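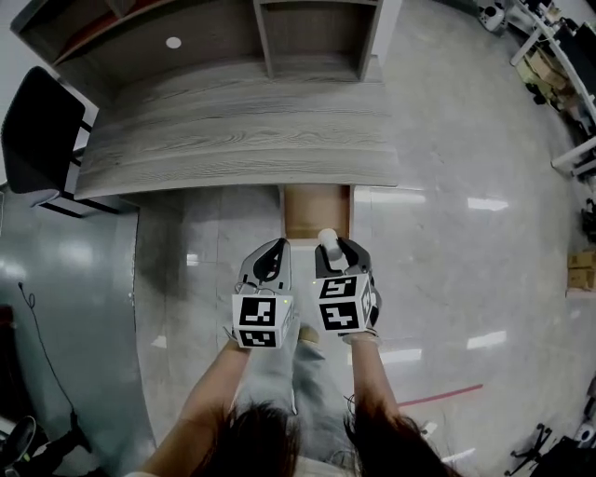

Oana Tănase wrote back after our February report that she would happily read fewer pages on scanning and more on what is in the letters, so this time the letters come first. They have been a joy to work with.

Jilier Letters: progress report to the Trisitz Fund
3 August 2021

What we have read so far

The collection now stands at 2751 sheets, all of them written between families in the Kan valley and relatives who had moved away for work. We have full transcripts of 741. Most are everyday letters, and that is what makes them so good. People write about the price of lamp oil, a cousin's bad knee, whether the plum trees took, who owes whom for a roof. One woman, signing only as Elder Sister, spent four pages telling her brother how to pickle mustard greens in a city apartment (she did not trust him with the salt, and says so three times). We would love to print that one whole.

Chun-yin Yau has been working through the letters sent by a ferry mechanic to his mother. She could not read, so a neighbor read them aloud to her and wrote her answers. You can tell when the neighbor starts adding remarks of his own! By the end of the run he is asking the son to send him a good fountain pen. We have both sides of this exchange for nine years, and it is the best thing in the collection so far.

Transcribing

Our reading group has settled at 40 regular transcribers, up from where we were in winter, and the second-reader system is working much better than the old one. Every letter is typed once, read against the scan by someone else, and then sent to Ho-yin Lu if the two readers disagree. The hard cases are nearly all place names. Older writers used village names that dropped off the maps long ago, and some spelled them by ear. So-ying Mak has started a list with every spelling we meet, and it already has 83 entries.
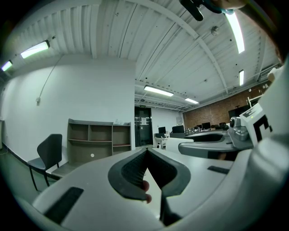
The list has turned out to be useful outside the project too. Two family history groups have asked for copies, and we plan to put it online as soon as the notes are tidy. We'd like to add a simple map, but that depends on finding someone who can draw one.

What has gone slower

The damp boxes are behind. The paper sticks together and each packet has to be opened by hand, sometimes over several days. We also lost a good part of the spring to moving our files from the old system to Vustodis. The move is done, and searching by name and by village now works well, but search by date still misses letters dated by the lunar calendar. Yu-ting Fang is fixing those by hand as she goes.

Money

Spending is in line with the budget, except for storage boxes, which went up in price. We covered the difference from the travel line and would like your approval to do the same for the next order.

Next

We will finish the ferry mechanic letters, start on the damp boxes in earnest, and hold an open reading evening in the valley, with the mustard greens letter first on the program. Please come if you can. A date will follow once the hall is confirmed.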